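Derthorpe Home & Garden Board > Indoors > Kitchens and Bathrooms
Thread: Regrouting old mosaic tile — who's done it and would you do it again?
Page 1 of 1

tealkettle
Posts: 135
Hi all! We closed on our place in March and the upstairs bathroom has its original small mosaic tile, every inch of it, and I am completely in love. My husband is less in love. The grout by the tub is dark and crumbly and in a couple of spots I can pick it out with a fingernail. The tiles themselves are solid as far as I can tell, no wobble, no hollow sound when I tap them with a spoon handle.

So I want to regrout and keep the tile. The guy who came out to quote the plumbing took one look and said tear it out, put down big porcelain, you'll be happier. I don't think I would be happier! I like a floor with a lot going on in it.

Questions for anybody who has been through this: did you use an oscillating tool or do it by hand? Sanded or unsanded? And did you seal it?

mudbed_mike
Posts: 2210
Keep the tile. I set tile for a living until my knees quit and I would have paid money to have more customers like you.

Measure your joints first. Under an eighth of an inch, use unsanded. An eighth or wider, sanded. Old sheet mosaic is usually on the narrow side. By the tub, look hard at what's behind the crumbly stuff before you put anything new in. Grout that falls out on its own in one place and nowhere else usually has movement or water behind it.

By hand for small mosaic. An oscillating blade is wonderful on big tile and murder on little ones, one slip and you've chipped four.

Shabnam Yousafzai
Posts: 418
I'll disagree with Mike on the tool, with respect! I did our whole hall bath with an oscillating tool and a carbide blade, the thin kind, and chipped three tiles total. By hand I would still be in there. My trick was to run it on the lowest speed, keep the blade in the middle of the joint, and stop short of every corner, then finish the corners with a hand saw. Vacuum going the whole time with the hose taped to a stool. Wear a real mask, not the paper kind.

Also, do a test patch behind the toilet. If you hate the work after one square foot you've lost nothing but an evening.

mudbed_mike
Posts: 2211
Three chipped is good. I've cleaned up after people who chipped forty. You have steady hands and I'll leave it there.

greenhousejo
Posts: 77
Popping in to cheer for small tile. I grew up with it and it's the best floor in the world under bare feet, all those little edges, you never slip. Every time I see somebody rip one out on TV I yell at the set.

On sealing: yes for regular cement grout, twice, and let it cure first. Read the bag for how long. I did mine too early and got a cloudy haze that took me a whole weekend and a lot of white nylon pads to get off.

dadwithacaulkgun
Posts: 903
Going to be the grump. We kept ours for five years because everybody on boards like this one told us to. Regrouted twice. The second time I finally pulled up a corner and the subfloor by the tub was black. Tile was fine, floor under it was not. So before you spend a month on your hands and knees, go down to the room below and look at the ceiling. Poke it. If there's access from a closet, get a flashlight in there.

I have nothing against old tile. I have a lot against putting new grout over a leak.

tealkettle
Posts: 136
OK this is all so helpful, thank you! Went downstairs with a flashlight. The room under it is the pantry and the ceiling is bare lath in one corner, so I could see quite a lot. Dry, no stains, and the wood is hard when I push a screwdriver at it. I'm calling that good news.

Joints are narrow, a bit under an eighth, so unsanded it is. I have a hand saw coming and I'm borrowing an oscillating tool from my sister, so I can try both on the test patch and report back on the great Mike vs. Shabnam debate.

Next question, color. The old grout was probably white once. My husband wants gray because gray hides everything. I keep thinking it would kill the look. Opinions?

Laiba Gilani
Posts: 252
White!! Or a soft warm white if a bright one scares you. I know gray is the sensible answer and I know why people choose it, but with small tile the grout is such a big part of what your eye sees. Put a dark gray around a soft green and the whole room goes heavy. Thin and white, and it looks like graph paper in the nicest way.
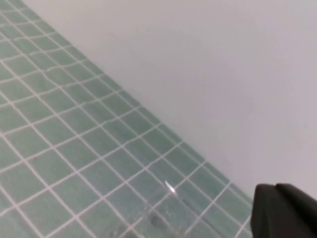
How I keep white grout white

1. Seal it. Then seal it again when water stops beading. For me that's once a year.

2. Baking soda paste and an old toothbrush for a spot. Leave it on ten minutes, scrub, rinse with plain water.

3. No vinegar. Everybody's aunt says vinegar and it eats at cement grout a little every time.

4. Change the mop water way more often than feels normal. Most dingy grout I've met was dirty mop water that dried in the joints.

5. Squeegee the wet areas at night. It takes me less time than brushing my teeth.

I've had white for eight years with two kids and a dog, so it can be done!

dadwithacaulkgun
Posts: 904
Number 5 is where you lose my household. Nobody here is squeegeeing anything.

Light gray is a fair compromise. There's a whole range between white and battleship. Get the sample sticks and lay them in the joints in daylight and then again at night with the bathroom light on. Ours looked lavender at night. My wife still brings it up.

Laiba Gilani
Posts: 253
Lavender grout, I would have cried. Yes, sample sticks, totally agree, and look at them from standing height as well as up close. They read much lighter when you're crouched over them.

I'll give you a pale gray for the floor if the walls can stay white. Final offer.

mudbed_mike
Posts: 2213
Color is your business but a couple of things on mixing, whichever you pick.

Buy all of it at once and check that the batch numbers match. Mix small. Unsanded sets up quicker than you think and small mosaic eats time, there's so much joint in every square foot. Cool water, same measured amount every batch. People eyeball it, the second batch is wetter, and it dries a different shade. Then they come on here and say the grout was bad.

Let it slake the way the bag says, stir again, don't add water to loosen it up.

Wipe with a sponge you've wrung out until your hand hurts. Too much water on the sponge is the number one way to wreck the color.

koi_and_coffee
Posts: 16
First post in this section, hi! Has anybody used the Rernis premixed? It's what our hardware store carries and the tub says no sealing needed. I have a powder room to do and I'm a nervous beginner.

Shabnam Yousafzai
Posts: 420
I used the Rernis on a backsplash and liked it a lot. It's sticky, so work a really small area, and clean the faces right away or you'll be scraping. I wouldn't put it in a shower without reading the label very closely, but for a powder room I'd go for it. You'll do great!

mudbed_mike
Posts: 2214
Not a fan of premixed on floors. Backsplash, sure. I've seen it stay soft in deep joints where air can't get at it. Powder room floor with narrow joints would probably be all right if you give it extra days before you walk on it.

koi_and_coffee
Posts: 17
Thank you both! It's a floor, and we have another bathroom, so extra days are no problem. Going to get a small tub and practice on a leftover board first.

greenhousejo
Posts: 78
Can I ask a side question? What do people do about missing tiles? I have four gone by the radiator and can't match the color anywhere. I've been to Korner and they only sell full sheets, and every green they have is too yellow.

Laiba Gilani
Posts: 254
Steal from yourself! Is there tile under the vanity or behind a door? I took mine from inside the linen closet, where the floor ran all the way to the wall, and put new near-matches in the closet. Soak nothing, heat the tile gently with a hair dryer, clear all the grout around it first, and ease it up with a thin putty knife. I broke the first two and got the rest.

Failing that, salvage yards. Take one of your tiles with you in your pocket. Phone pictures are useless for green.

dadwithacaulkgun
Posts: 905
Seconding salvage. The yard on Rey has milk crates of loose mosaic out back, all mixed up, and you can dig through it as long as you like. Bring gloves. Check thickness as well as color, old ones vary and a proud tile is a toe stubber.

greenhousejo
Posts: 79
A crate of loose tile sounds like my idea of a perfect afternoon. Going!!

tealkettle
Posts: 139
Edited 2019-06-09 to add the results
Test patch is done! Behind the toilet, like Shabnam said.

By hand: slow, very controllable, and no chips. My wrist was complaining after the first row. Oscillating tool: so much faster, one chip, totally my fault, I looked up when the cat came in. I'm going to do the open floor with the tool and go by hand around the tub and the edges, so everybody wins.

Grout went in this morning. We did half the patch in white and half in a pale gray, and my husband walked in, stood there a while and pointed at the white. I said nothing. I have never been so proud of myself.

Mike, you were right about the sponge. My first wipe was too wet and I could see it pulling the grout right out of the joints. Wrung it out harder and it was a different job altogether.

mudbed_mike
Posts: 2216
Good plan. Knee pads. Get the gel ones, and get them before you start the main floor.

Shabnam Yousafzai
Posts: 423
Yay for white! And lock the cat out.

dadwithacaulkgun
Posts: 907
Don't forget that the joint where the floor meets the tub gets caulk. Color-matched silicone, no grout in there at all. It'll crack inside a year otherwise.

tealkettle
Posts: 140
Of course the caulk advice comes from you, haha. Noted, and thank you. Does it matter if I caulk before or after I seal?

dadwithacaulkgun
Posts: 908
Caulk first, let it cure, then seal and keep the sealer off the bead. Sealer in the joint and the silicone won't stick.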